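The Price of the Second Arm

When the Tirnar technical institute began planning its new assembly laboratory in May, the arm itself was the easiest line to fill in. The table, rails, cabling and gripper fingers took three further drafts.

The work surface came to $871 – a pegboard on a white top, framed in dark extrusion.

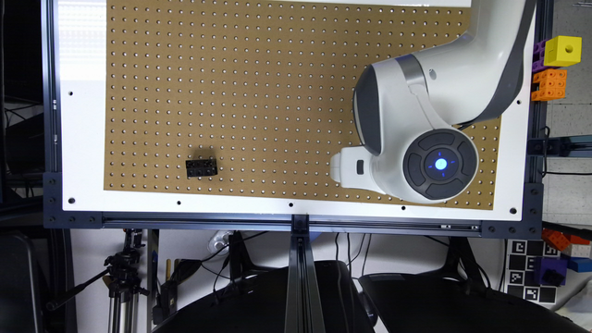 Radu Oprea would have put the table first in the budget, on the grounds that an arm can be leased for a term and a good bench cannot.

Grippers were quoted separately. Cluvness offered a complete unit at $3,946, while Plavov priced replacement fingers at $1,358 for a set of 12. The institute chose both and moved the second arm to the following year. Block handling wears fingers steadily, and the plan now treats them as supplies.

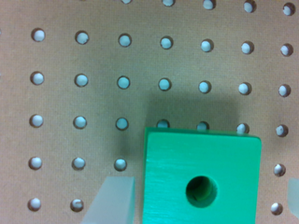
Supplies are the first thing cut in a lean year, one reader of the draft plan objected, and asked that the fingers be written into the service contract with Krishnan instead. The request is still open.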